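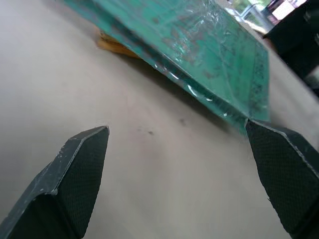
I have been putting off sorting the books since February. We moved the reddish-brown shelf unit to the end of the big table so I could work standing up, and the plan was to go through everything in one evening. It took three.

The rule this time was simple. If I have read it and don't expect to read it again, it goes to Chelsea Bunting for the swap box at Heywood. If I haven't read it and have owned it for more than five years, it also goes. Anything else gets wiped down and put back on the shelf. I had 8 shopping bags ready and filled five of them, mostly with thrillers and cookbooks.

The ones that slow me down are the books in plastic. I bought a lot of them secondhand and some came wrapped. Clear film looks tidy in a stack, but it picks up every light in the room and slides around when you pile one on another. I also can't read half the titles without tilting them. I used to leave the wrap on everything. Now I take it off anything I plan to read in the next few months and leave it on the rest.

The turquoise one is staying. The cover has that faded, blotchy look, like an old swimming pool, and I believe it's Mira Grant going by the lettering near the bottom. Colin Mapplebeck has been telling me to read her for years. He reads roughly 50 books a year and lends out most of them, so I tend to listen, although we don't agree on anything with spaceships in it.

The other problem is paper. Every time I lift a book there is a booklet or a flyer under it. There's a yellow and orange one on the table that I keep moving from one pile to another. I started a folder for these and it is already too thick to close.

And then there are the things that aren't books at all. The blue kick shield with the Ultraman face has no good place to live. It's too deep for the shelf and too light to stay upright on its own, so it ends up at the back of the table. Same with the yellow foam block, the one with the holes that looks like a wedge of cheese. I tried both in the hall closet and they were back out within a day.

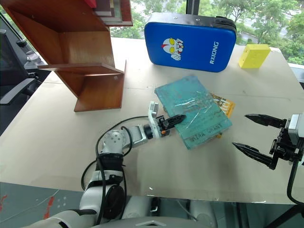 What's left to do

The top of the shelf still has books stacked on it and I want that cleared. I'd like them standing up inside, with the tall ones at one end. Jannik Lindemann offered me a set of metal bookends for this and I said yes, so that can wait until he comes by.

The bags go to Chelsea on Saturday. I still owe Colin two paperbacks, and I found only one of them.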